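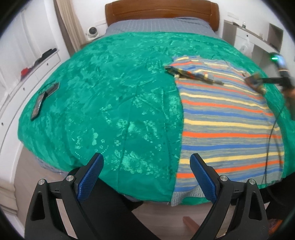

Ritero open day: sweater folding set
README, last updated Mar 15, 2018

Hi! If you came to the open day at Flerel and tried the hand-held grippers, this is the folder I promised to put up. If you didn't come, welcome anyway, you can still use all of it.

What's in it
There are 200 short recordings of people folding clothes on a bed with a gripper in each hand. Most are sweaters, because sweaters are what visitors wanted to have a go at (the striped knit one was the clear favorite, and it shows up a lot). Each recording has video from the gripper plus a small text file with the jaw opening over time. I left the fumbles in. Please don't write to me about the fumbles, I like them!

How the demo ran
Visitors got a quick practice turn, then up to six tries each. We started every try with the sweater laid out flat on the green satin comforter, hem hanging over the front edge of the bed. That comforter is slippery and shiny and I'd pick it again in a second, it makes the whole thing so much harder. The grip pads are the blue ones with the diamond texture. I had smooth pads ready too and never got to them, so if you're comparing with the October set, check which pads you've got.

Folders
raw: everything straight from the grippers
trimmed: same recordings, with the waiting cut off both ends
notes: my scribbles, one file per visitor, no names

Known problems
21 recordings have a gap in the jaw data, listed in notes/gaps.txt. The Haltaso reader chokes on those, so skip them or use the Lashari script, which fills in the last good value. Highlights on the satin can throw off color matching too. Phones and cables turn up on the bed in places, so don't assume everything on the comforter is clothing.

Using it
Free for classes and hobby projects. If you share results, mention Ritero and tell me what you tried. Pants are next, once I've fixed the reader.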